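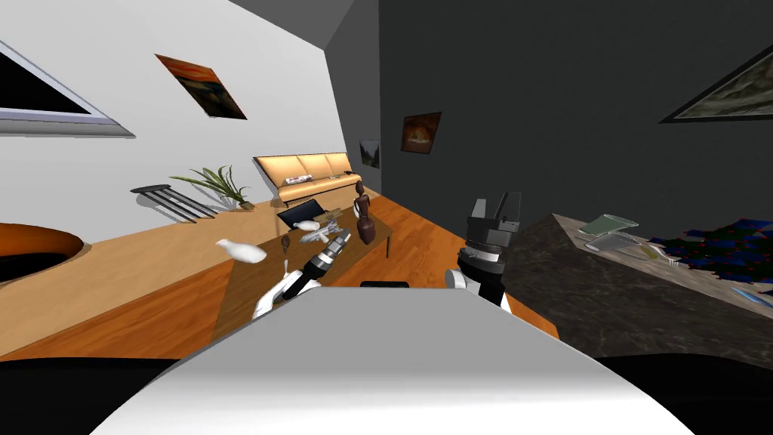 Can a machine do the housework yet?
It can do parts of it, slowly, provided somebody with a clipboard is willing to call the result housework.

HOUSEHOLD CHORE READINESS CHECKLIST
Maltunano trial, simulated apartment
Inspector: Eoin Keane
Date: 2018-09-28
Marks: P = pass, F = fail, C = see comment

1. Emergency stop within reach of operator: P
Comment: It's a key on a keyboard. I pressed it. Everything stopped, including the operator's spreadsheet.

2. Speed limits set before arms are enabled: P

3. Work area clear of trip hazards: C
Comment: The Vulidik people say simulated robots don't trip. I have left the box open until they put that in writing.

4. Chore list agreed in advance: F
Comment: The list I got in February said "tidy up." My mother used the same wording and I failed that one too.
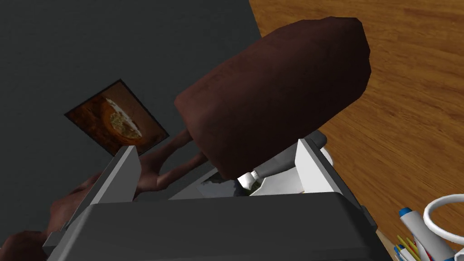 5. Picking up and putting down: C
Comment: My rule for this item is that I score the grip and the destination separately, or every vendor gets full marks for holding on to something. Bekamport objected, as they do. Small stuff is where I take points off. A toothpaste tube with a blue cap, lying by the toothbrushes, asks a lot more of a pair of fingers than a big rounded block does, and a bathroom is nothing but small stuff. Grip: P. Destination: withheld pending a definition of "away."

6. Fragile items handled at reduced force: C
Comment: Force log supplied, 61 pages. Page 9 is blank. Please resend.

7. Clearing a coffee table without clearing the whole room: C
Comment: I allow 45 minutes for this. A teenager needs less, once you get him started, and I don't count the getting started.

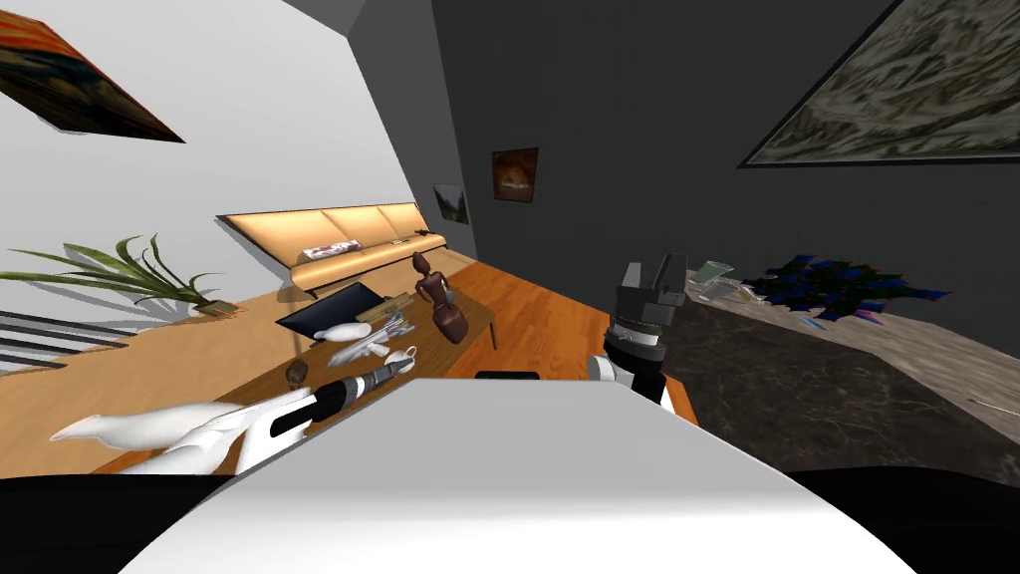 The allowance stays at 45 for the next round as well. Ivanyshyn asked for longer on the grounds that their planner likes to consider its options. So does the teenager.

8. Knows the difference between trash and mail: F
Comment: Rule submitted: "If it's paper, ask." Asked whom? Section left empty.

9. Recovers from a dropped item without being restarted: C
Comment: Restarting is a reset button here. My kitchen doesn't have one. Retest with the button disabled.

10. Log complete and readable: P
Comment: 773 entries, all legible, most of them "waiting."

Overall: not cleared for unsupervised chores. Cleared for supervised chores, if the supervisor has nothing else on. Items 4, 6 and 8 to be resubmitted to me directly, as one file please.

E. Keane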